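Thu 1 August

Soapstone, week whatever

I signed up for the carving course at Bivatlow in April, on the grounds that I had once whittled a tent peg and it had held. The tutor handed each of us a lump of soapstone the size of a loaf and told us to look at it until we knew what it was. I looked at mine for most of a morning. It was a lump of soapstone.

By lunch I had decided on a seal. Everyone decides on a seal. A seal is more or less the shape the stone was already, with a face at one end, and you can stop at almost any point and claim you meant it.

Mine lost a flipper on day 2. It then became an otter, then something the tutor kindly called "a resting form". I have since bought my own rasps from Siregar, the tool shop behind the station, and a bag of offcuts that cost more than the course did. The dust gets into everything. I have found it in the butter.

What changed my mind about the whole business was the summer show at the Dokura gallery. They had 4 old pieces from a private collection, none bigger than my fist, and one of them was a sleeping bird with hardly a line cut into it. Two grooves for the wings and a bit of a dip at the neck. I stood there so long that the attendant asked if I needed a chair.

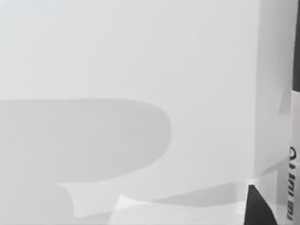 I went home and took the beak off my own bird, then the feet, and then I spent a week with wet paper doing nothing except smoothing. The finest sheet I own is 2000 grit and feels like a shop receipt. It's dull work and I have come to like it very much.

There's an open table at the Vandarov craft fair next month and I've put my name down. Prices to be decided. My sister says she would give me more than 100 for the bird, though she hasn't said 100 what.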